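Zelleo Bench Cell: Planning and Set-up Guide
Section 3: Budgeting and buying for a computer dismantling bench

Last revised November 21, 2021

3.1 Before you spend anything

Welcome to the part of the guide that most people would rather skip. We do understand, as it is far more fun to unpack an arm and watch it move than to sit down with a spreadsheet and a cup of tea. But nearly every support call we take in the first few months comes back to something that could have been settled at the planning stage, and so we ask you to read this section through once before you place an order, and then again with a pencil in your hand.

The section is written for workshops that take apart desktop computers for repair, for spares or for recycling. If your work is mostly laptops or servers, read Section 4 instead, then come back here for the cost sheet in 3.4.

3.2 Work out what the arm will really be doing

1. Choose 29 machines from your ordinary intake. Please don't pick out the tidy ones! Take them as they come off the trolley, makes and ages all mixed up together.

2. Open each one by hand and write down every job in the order you do it: side panel, drive cage, cables, cards, cooler, board.

3. Beside each job, note the tool you used and whether you needed a second hand to hold something out of the way.

4. Mark each job A (the arm could do it with a fixed tool), B (the arm could do it with a tool change or a camera check) or C (leave it with a person for now).

5. Add up the minutes for A, B and C separately. Only the A and B minutes belong in your savings estimate.

Note: Be generous with the letter C. Samran Hemmin, who wrote the first version of this checklist, marked two thirds of his jobs C and still found the cell well worth having.

3.3 Look closely at the awkward places

It is the inside of the case that decides which gripper and which camera you need, far more than the weight of the parts. A drive cage is a good place to begin. The screw that holds it may be in plain view and easy to reach, while the cables hang down behind and below it, and a finger that is a little too wide will catch them on the way in.
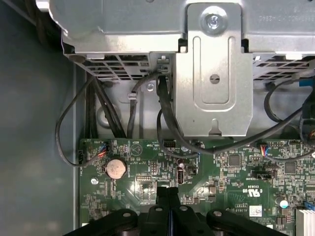
Reading time for this section: 6 minutes

Loose black cables running between a steel cage and a green board, as they do in this case, are the sort of thing to put down as B or C. The cross-head screw near the top of the bracket is a much friendlier customer, and a plain driver bit with a wrist camera would be our starting point for it. Bright bare metal can throw light back into a lens, too, so set a little money aside for a soft, adjustable lamp. It costs very little next to the arm and saves a great deal of grumbling.

6. For each machine in your sample, measure the narrowest gap the tool must enter, and write it on the sheet.

7. Compare the smallest figure with the closed width of the gripper fingers, which you will find on the last page of the supplier's data sheet. Leave a fair margin on both sides.

8. If the fingers won't fit, ask for a quotation for the slim set before you think about a bigger or dearer arm.

CAUTION: Disconnect the mains lead and let the machine stand before anybody, or any arm, reaches inside. Keep metal fingers away from coin-cell batteries and their holders. Budget for an earthed mat and wrist strap at every bench where boards will be used again.

3.4 Fill in the cost sheet

The sheet has two columns, one for what you pay once and one for what you go on paying. People fill in the first with great care and then rush the second, so do please take your time over it.

Pay once: arm and controller; gripper and fingers; wrist camera; screwdriver tool and bits; bench, guarding and lamp; electrical work; delivery and fitting.

Go on paying: replacement bits and finger pads; software support; yearly safety check; staff time for teaching new models of case; floor space.

9. Ask for written prices from at least 3 suppliers. Our own dealers, Flininari and Feler, will both quote on the standard sheet, and you are welcome to send the same sheet to anyone else you like.

10. Enter the set-up allowance. For a single bench we suggest 1,383 pounds, to cover fixtures, spare fingers and the odd bits of bracket you will find yourself wanting in the first month.

11. Ask each supplier how long spare parts take to arrive, and enter the answer even if it is only a promise.

Note: Yaowalak Thepsuriya of the Thepsuriya workshop bought her second set of fingers along with the first, and used them sooner than she had planned. We now print a line for them on the sheet.

3.5 Choose your dates

12. Allow 2 weeks between delivery and your first working day. If delivery falls in January, check the carrier's holiday closures before you book your electrician.

13. Keep your hand bench running until the cell has been through a full sample of your ordinary intake.

14. Sign the finished cost sheet, keep a copy with your purchase papers, and go on to Section 5, Unpacking and Fixing Down.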